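Keeping Investment Papers in Order at Home
Household Tips from the Felach Savers' Office

Most households that own shares or fund units receive more paper than they need and keep less of it in order than they should. The following suggestions are intended for savers who manage their own accounts and who store their records at home. They do not replace the advice of a tax preparer or a licensed adviser.

Begin with one flat surface and all of the papers in the house. Check desk drawers, kitchen shelves, coat pockets and the glove compartment of the car. Include unopened envelopes. Online statements should be left for a second session, as mixing the two tends to produce duplicates.

Sort by account first and by year second. A household with a retirement account, a joint brokerage account and a child's savings plan should have three stacks before any paper is placed in a folder. Within each stack, the oldest papers go at the bottom. Remove paper clips and rubber bands. Rubber dries out over time and sticks to the page.

Advertising inserts, welcome letters and return envelopes may be recycled once they have been checked for account numbers. A prospectus may also be recycled if the current version is available from the fund company.

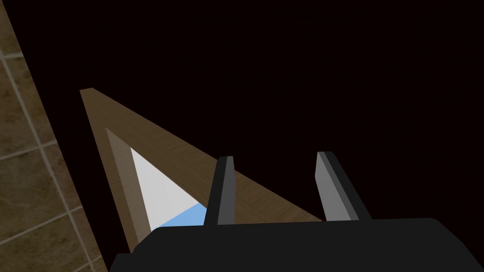

STORAGE AND LABELING

Use one folder per account and write the label in pencil. Account names change when firms merge or when a plan is moved, and a pencil label can be corrected in a moment. The full account number should not appear on the outside of the folder. The last four digits are sufficient.

Place a single cover sheet at the front of each folder. It should state:

- the name in which the account is held
- the date on which it was opened
- the telephone number of the firm
- the named beneficiaries, if any
- the place where the online login is kept (not the login itself)

Folders should be stored upright in a closed box, away from the water heater, the laundry area and any outside wall that becomes damp in winter. Attics and garages are seldom suitable, as heat fades the print on some older confirmation slips. If a slip is already hard to read, make a copy now and staple it to the original. A fire-resistant box is worth the cost for original share certificates. Ordinary statements do not require one.

WHAT TO KEEP AND FOR HOW LONG

Monthly statements may be shredded when the year-end statement has arrived and the two have been compared. Year-end statements should be kept for as long as the account is open, and after that with the tax papers for the year in which it was closed.

Purchase confirmations deserve more care. When shares are sold, the owner must be able to show what was paid for them. Suppose that a household bought units of the Lavia fund for $1,387 and later had $426 in dividends reinvested in the same fund. If the units are then sold for $2,065, the taxable gain in an ordinary account is normally worked out from both amounts added together, which comes to $1,813. A household that has lost the reinvestment slips may report only the first amount and pay tax on money that has already been taxed. Keep every reinvestment record, however small.

Notices of share splits, mergers and name changes belong with the purchase confirmation they affect. Staple them together. A holder of 143 shares in a company that has since split and changed its name will find it very difficult to reconstruct the cost without these notices.

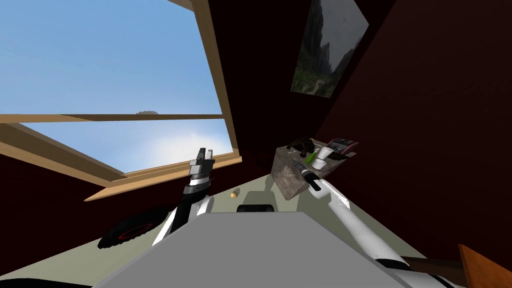

Wiebke Lindemann wrote to us that she keeps a running sheet at the front of each folder, with one line for every purchase, sale and dividend, and that filling it in takes her less time than looking for a single missing slip. The office recommends this practice. A ruled notebook page is adequate. Record the date, the number of shares, the price and the fee, and carry the total number of shares down the right-hand side. It should agree with the next statement.

SHREDDING

A cross-cut shredder is preferred to a strip-cut model. Feed no more sheets at one time than the manual allows, and take out staples unless the machine is made to accept them. Oil the blades as directed by the manufacturer; kitchen oil should not be used. Shredded paper should be bagged before it is put out for collection.

THE YEARLY REVIEW

Set aside one morning in August, when few tax papers arrive, to go through the box. Confirm that each cover sheet is correct, that beneficiaries are still as intended, and that one other adult in the household knows where the box is kept.

Comments (4)

pennyjar
Does the pencil advice apply to the running sheet too? I would have thought ink.

Felach Savers' Office
Ink is suitable for the running sheet. Pencil is recommended for folder labels only.

R. in the valley
I had Mak shares from my aunt and no slips at all. The tax lady said inherited shares go by the value on the date of death, so ask before you tear the house apart like I did.

mossgate22
Any thoughts on scanning? I scan everything and keep the paper for one year, then shred. Certificates stay in the fire box.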